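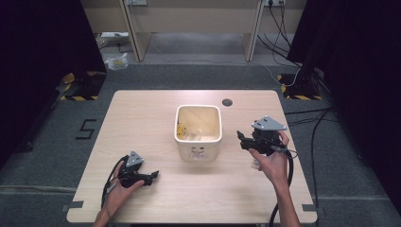
我一直觉得，一个人家里乱不乱，别看衣柜，看桌上那个小罐子就行了。

谁家没有这么一个呢？原本可能是装糖的、养多肉的，买回来头两天还挺像样，第三天扔进去一个发圈，第四天扔进去半包纸巾，然后就一路往下滑了。我家那只是在一家叫 Noltora 的杂货店买的，40块钱，当时想得可美了，要放茶包！结果茶包一次都没进去过。里面住的是揉成团的小票、拆下来的塑料袋、不知道哪个电器上的螺丝，还有药。

对，药。我今天想说的主要就是药。

## 药箱是个好东西，可我不用

先交代一下，我是有药箱的人。去年九月下了狠心，买了一个 Pranel 的分层药箱，88块，带提手，带标签贴纸，还送一张空白的清单卡。我认认真真坐在地毯上贴了一个晚上的标签：感冒、肠胃、外伤、“其他”。贴完特别有成就感，拍了照发给我妈看，我妈回了一句：“放高一点。”

于是我就放高了，放在柜子顶上，要踩凳子才够得着。

后来的事情你大概也猜到了。头疼的时候谁愿意踩凳子啊？第一次搬下来，吃完懒得放回去，就把那板药顺手丢进桌上的罐子里。第二次直接从罐子里拿。再往后，药箱里剩下的全是我从来不吃的东西，真正在用的那几样都在外面流浪，罐子里一板，包里一板，床头还有一板（外盒早就不知道去哪了）。

我以前会为这个骂自己懒，现在不太骂了。我的看法是，东西总会待在你用它的地方，你把它搬走，它过几天又自己回来了。所以整理药品的第一步，我觉得应该是承认桌上那个罐子的地位，给它一个正经名分，然后再去管柜顶那只漂亮箱子。

## 外盒到底扔不扔

这个问题我和朋友吵过好几回。收纳派的主张是全拆，外盒又占地方又不整齐，铝箔板竖着一插，一目了然，多好看。我也照做过，拆得那叫一个痛快，垃圾袋装了满满一袋。

后悔是后来才有的。说明书没了，用量记不清，最要命的是有效期。有的板子边上会压一行小字，浅得要对着灯歪着头看；有的我翻来覆去也没找着，只好整板不要了，心疼得很。还有剪成两半带出门的那种，回家以后哪半是哪半，根本对不上。

再就是这种吃了几粒的，连花清瘟胶囊，破了三个口子，剩下的好多粒都还封得好好的。

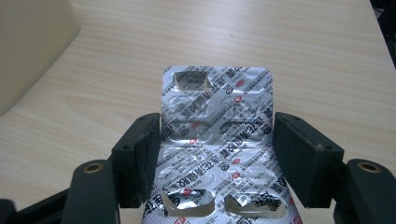
## 吃剩的半板，最难办

整盒没拆的药好处理，往箱子里一码就完了。吃完的空板更好处理。难的永远是中间这种，你说它是库存吧，它已经开了头，你说它是正在吃的吧，你又早就好了。

我现在的办法很土：外盒留着，压扁，用皮筋和药板捆在一起，盒面上拿记号笔写个大大的到期月份。丑是真的丑！邻居家用的是 Wotoren 那种一格一格的透明抽屉，一套118，摆出来像药店柜台，我每次去都要羡慕一会儿。可是她也跟我承认，抽屉里有两格她不敢吃，因为不知道是什么。

所以别嫌皮筋难看，认得出来才敢往嘴里放。家里有小孩的另说，小孩够得着的地方一样都别留，我妈那句“放高一点”在这种人家是金句。我家没小孩，我才敢替桌面说两句话。

罐子也得有点规矩。我给自己定的是：纸团和塑料袋当天倒掉，药和杂物不混放，罐子里最多留一种药，病好了就捆好归队。执行得怎么样呢……前两周很好，之后嘛，看心情。上个月清罐子，还从底下翻出一张59块的外卖小票，纸都磨毛了。

桌子也是，擦干净以后真的会舍不得往上放东西。我家这张是 Trindade 的浅色木桌，我最喜欢它的木纹，平时被杯子、充电线、罐子压着，根本看不见。每次收完我都要用手摸两把，然后忍着，能忍一个下午算一个下午。 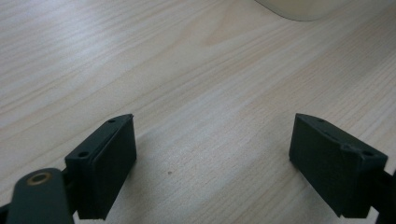 那常吃的药到底放桌上还是放药箱？

正在吃的那一种放桌上，连外盒一起放，病好了当天就收回药箱；其余的统统进箱子，箱子别搁在要踩凳子的地方，也别放在灶台和浴室旁边。

我那只药箱上周已经从柜顶请下来了，现在住在书架第二层，伸手就能拿到。标签翘起来两张，“其他”那一层还是满的，改天再说吧。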